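Planches à découper : ce que le bois fait de l'eau

À la scierie d'Irkholm, les plateaux destinés à la cuisine attendent sous abri avant de passer au séchoir. L'atelier Ullora, qui en achète l'essentiel, refuse tout lot dont l'humidité dépasse 7 %. Au-delà, une planche collée en août travaille dès la première saison de chauffage, et les joints s'ouvrent en bout.

Le bois échange en permanence de la vapeur d'eau avec l'air ambiant. Il gonfle et se rétracte peu dans le sens du fil, davantage dans le sens radial, et le plus fortement dans le sens tangentiel. Une planche débitée sur dosse tend donc à tuiler, c'est-à-dire à se creuser dans sa largeur. Le débit sur quartier limite cette déformation, au prix d'une perte de matière plus élevée.

Mouiller une seule face produit le même effet sur une pièce bien sèche. La face humide se dilate, l'autre non. Le rinçage doit porter sur les deux côtés, suivi d'un essuyage et d'un séchage sur chant.

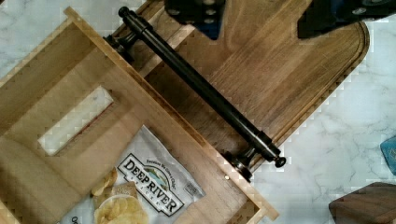

Bois de fil ou bois de bout

Le bois de fil présente ses fibres couchées : la lame les coupe et laisse une rayure visible. Le bois de bout les présente debout. Le tranchant s'insère entre elles et s'use moins vite, mais l'absorption est nettement supérieure et l'entretien plus fréquent. L'épaisseur courante chez Ullora est de 27 mm en bois de fil et de 40 mm en bois de bout.

Le noyer, l'érable et le hêtre se partagent le marché. Le hêtre est économique, dense, mais nerveux au séchage. Les chênes, riches en tanins, tachent au contact du fer humide.

L'huile et ses limites

L'huile minérale ne polymérise pas. Elle occupe les pores, ralentit l'entrée de l'eau, puis s'élimine au fil des lavages. L'huile de lin durcit à l'air – lentement, et seulement en couche mince. Le surplus doit être retiré au chiffon avant qu'il ne poisse. Les chiffons imbibés d'huile de lin peuvent s'enflammer spontanément : ils sèchent à plat, dehors, jamais en boule.

À Kurasville, la coutellerie Gill reprend les planches creusées par l'usage. Le plateau est raboté, poncé, puis humidifié pour relever le fil avant une dernière passe d'abrasif fin. L'atelier en a traité 269 l'an dernier, surtout pour des cuisines professionnelles. Les pièces fendues de part en part sont refendues et recollées lorsque la largeur restante le permet.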